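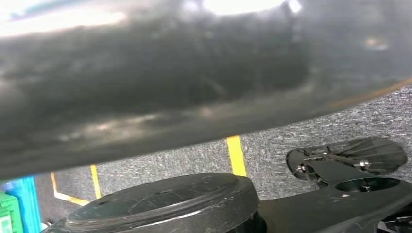 Part-Time Newsletter Editor, Riltelwood Neighborhood Association

Riltelwood has 1,676 mailboxes, and every other month each of them receives a copy of The Huerta Street Post. We need someone to edit it. The last editor moved to the coast in December and left us a shoebox of unused clip art and a style guide that reads, in full, "No more poems about the creek."

We have since received four poems about the creek.

What the job is

You would put together six issues a year, eight pages each, from whatever the neighborhood sends in. Some of it comes by email. A fair amount comes on paper, through the slot in the office door, and at least one regular contributor writes on the backs of pharmacy receipts. You type it up, fix the spelling, check the dates against the calendar, and call people when the bake sale appears to be happening in two places at once.

You would also write the front page story. Recent ones have covered the new crosswalk at Zenunwood Avenue, the old crosswalk at Zenunwood Avenue, and why they are 3 feet apart. Nobody expects investigative work, though the crosswalk piece did get us a phone call from the city.

The letters page is yours to manage. Most letters are about leaf blowers. We print both sides, and we would like the editor not to have a side, or at least to keep it off page 2.

Layout is done in a program that came with the office computer and has not been updated in some time. If you know a better one and can talk us into it, wonderful. The files go to Wastora, our printer, by noon on the fifteenth of the month before the issue comes out. Wastora is very patient but closes at noon and means it.

What we're looking for

Clean, plain writing. A good ear for when a sentence has been through too many hands. Some experience with a newsletter, school paper, church bulletin, or anything else that had to be finished by a certain day and was. Familiarity with page layout is a plus, and so is legible handwriting, for the correction slips.

You need to be comfortable on the telephone. A good third of our contributors do not text, and one of them considers email a fad.

You don't have to live in Riltelwood, but you should be able to get here. The office is upstairs from the hardware store and there is no elevator, so please ask us about working from home if stairs are a problem. Most of the job can be done anywhere with a decent connection. Picking up the paper submissions can be arranged.

Hours and pay

Plan on ten hours a week in the two weeks before the print deadline and very little in between. Pay is $650 an issue, sent within a week of the files going to the printer. There are no benefits to speak of - the hardware store gives us ten percent off, excluding lumber.

How to apply

Send a short letter and 2 samples of something you have written or edited to the association office, by email or through the slot. Please don't send a resume longer than a page. With your letter, include your own edit of the following notice, which we ran last spring exactly as received:

"Lost, gray cat with owner's name on collar, answers to Biscuit, very friendly and has been missing since the yard sale, if found please return to yard sale."

Fifty words or fewer. You may invent a phone number. The cat came home, so there is no rush on that part.

Applications are open until we find someone. We will write back to everybody, including the poets.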